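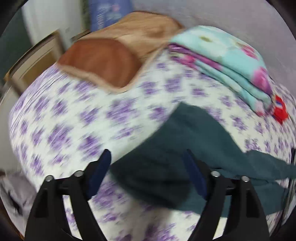 Tournée d'hiver du verger en pots, décembre 2024. Je reprends ma liste de l'an dernier, celle que je coche avec un crayon gras parce que le stylo ne marche jamais dans la serre, et j'y ajoute mes commentaires pour celles et ceux qui me les ont réclamés. Trente-huit pots à passer en revue avant les grosses gelées, presque tous des agrumes, plus un figuier têtu. Pour le voile, je me sers aussi de vieux draps : un drap-housse blanc à fleurs violettes comme celui du lit, avec ses élastiques, s'enfile sur une tête de citronnier comme une charlotte de bain. C'est ridicule et j'adore ça !

1. Serre, structure et vitrage – OK
Toutes les vitres tiennent. J'ai repassé du mastic côté nord, là où ça sifflait. Les deux lucarnes s'ouvrent et se referment sans forcer. Si les vôtres coincent, n'attendez pas mars, vous les casserez en tirant dessus.

2. Chauffage d'appoint – À REVOIR
Mon Pillora démarre bien, mais le thermostat se déclenche trop tard à mon goût. Je le voudrais à cinq degrés, il attend trois. Câble en bon état, prise surélevée, rien d'inflammable à côté (j'ai quand même retrouvé un sac de terreau vide posé dessus, merci moi-même). À contrôler de nouveau la semaine prochaine, de nuit, avec le thermomètre posé au sol.

3. Électricité – OK
Différentiel testé avec le bouton, il saute. Rallonge extérieure remplacée. L'ancienne avait la gaine fendue et je l'ai coupée en deux pour ne pas être tentée de la garder « au cas où ».

4. Allées et sol – OK avec réserve
Mousse sur les dalles, brossée au balai dur. Il reste une dalle qui bascule près de la porte, juste à l'endroit où l'on arrive avec un pot dans les bras. Je l'ai marquée à la craie. Le tuyau est purgé et enroulé.

5. Manutention des gros pots – À REVOIR
Le diable a un pneu mou. Le kumquat pèse un âne mort depuis son rempotage et je ne le bouge plus seule, c'est décidé. Sangle neuve, en revanche, et cales en bois sous les quatre pots les plus hauts, qui prennent le vent dès qu'on ouvre.

6. Étiquettes – NON CONFORME
Alors là ! J'ai un « yuzu » acheté à la foire de Drosthorpe qui n'a pas plus d'épines qu'une salade, et deux étiquettes complètement effacées. Il me faut du zinc et un crayon, une bonne fois pour toutes. En attendant, ruban de couleur et report dans le cahier. Ce n'est pas seulement de la coquetterie : la limite de froid n'est pas la même d'un arbre à l'autre, et je ne laisse pas dehors un inconnu.

7. Ravageurs – À SURVEILLER
Cochenilles farineuses sur le limettier du fond, à l'aisselle des feuilles. Passées au coton et au savon noir, pot mis à l'écart. Fumagine sur deux feuilles du calamondin, essuyée. Aucune trace d'araignées rouges pour l'instant, mais l'air chauffé va s'en charger si je ne bassine pas.

8. Produits et outils – OK
Savon noir, huile blanche et soufre sont dans l'armoire fermée, bidons d'origine, bouchons vissés. Sécateur affûté et désinfecté entre chaque arbre – oui, chaque arbre, même quand on a froid aux doigts. L'échelle Sydorenko a ses patins, je les ai vérifiés l'un après l'autre.

9. Arrosage et réserve d'eau – OK
La cuve de 468 litres est couverte, couvercle lesté. J'arrose peu, le matin, avec de l'eau laissée la veille dans la serre. Soucoupes vidées partout, sauf celle du figuier que j'avais oubliée, et qui l'est maintenant.

10. Voiles et protections – OK
Voile Lustum double épaisseur sur les oliviers, draps sur les citronniers, pinces à linge en quantité. Pensez à tout retirer quand il fait doux, sinon ça moisit là-dessous et vous m'en voudrez.

Reste à faire : le thermostat, le pneu, la dalle, le zinc. Et goûter ce faux yuzu, qui a trois fruits presque jaunes.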